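Last updated: August
Filed under: Grants & Projects > Small Spaces Fund > Progress reports

Second progress report, the Mandero rooms
To: Ginette Friesen, Unari
From: Manon Tremblay

Hello Ginette,

Sorry this one is a bit longer than the last! You asked for more on the bay and less on the paperwork, and I'm only too happy to oblige, as the bay is the part I've been living with since spring.

Quick recap for anyone on your side who hasn't followed along. The money was for turning the back half of the old stockroom at Mandero into decent, bright work bays, with proper walls around each table and a surface you can see small things on. We used to do everything on two brown trestles under a window, and if you dropped anything smaller than a thumb you'd be on your knees with a torch for the rest of the afternoon (I have done this more often than I'd like to put in a report).

Where we are: bay 2 is built and in use. Bay 3 has its back wall up and the sides are cut but leaning in the corridor, where everyone walks into them. Bay 1 you saw in the first report, and it hasn't changed apart from a new lamp.

The walls. We went back and forth on colour for ages. I wanted plain white all round, and the people who sit there longest wanted something softer on the eyes. We ended up with a very pale grey that has a touch of lavender in it, matt, same on the back and both sides. I was rude about it when the tin was opened and I've come round completely. Glossy paint would have been a disaster under those lights, so thank you for talking me out of the cheap stuff. MacLeod did the cutting and fitting and were lovely about my drawings, which were in pencil and had a coffee ring on the important bit.

The table. White top, one flat piece, joined straight on to the back wall with no gap for things to roll into. That was the thing I was most stubborn about! The first top Hellow sent was bowed and had to go back, and that's where our delay comes from. The replacement has been fine. Small bright things show up beautifully on it, and you can find what you put down without patting about like someone looking for their glasses.

It does mark, though. I'd rather tell you now than have you notice on your visit. There are faint scuffs and little grey marks on it already, mostly in the middle towards the front, where all the work gets done. Some will come off with a damp cloth and a bit of patience, and some won't. I tried a melamine sponge on an offcut and it took the sheen off as well, so please can nobody do that to the real one. I'd like to try a harder finish on bay 3 before we order the last top, and I've put a line about that further down.
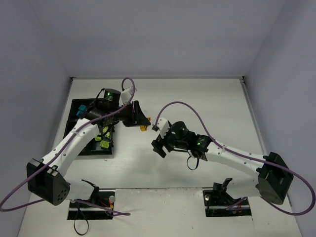 Page 3

The thin metallic edging along the right side was a late addition. It runs where the top meets the wall, and I like it much better than the bead of sealant we had in bay 1, which went grubby in a fortnight. I'd like it on both sides in bay 3 if the budget stretches.

Money, then. We've spent more than £900 on bay 2, nearly all of it on board, paint and the top. Hellow refunded the carriage on the bowed one after a slightly stiff email from me. We have £500 left for bay 3, and the sides are already paid for out of the earlier instalment, so that leaves the top, the edging and fixing. The harder finish would come out of the same pot. If you'd sooner we kept to the original top, just say so and I'll order it.

What I'm less pleased with: the front edge. It's quite exposed and the cables hang down in front of it, and I keep thinking a little lip or a channel underneath would make it tidier. MacLeod can do one in the same white. I haven't asked for a price yet, so please don't treat it as a request, I'm only thinking out loud.

Next up is getting those side panels out of the corridor and on to bay 3. After that I want to repaint the skirting outside the bays, as it now looks dreadful next to the new walls (isn't that always the way). I'll send the Hellow receipts separately once I've found the second one.

Do come and see it. Mornings are best, before ten, when the kettle's free.

All the best,
Manon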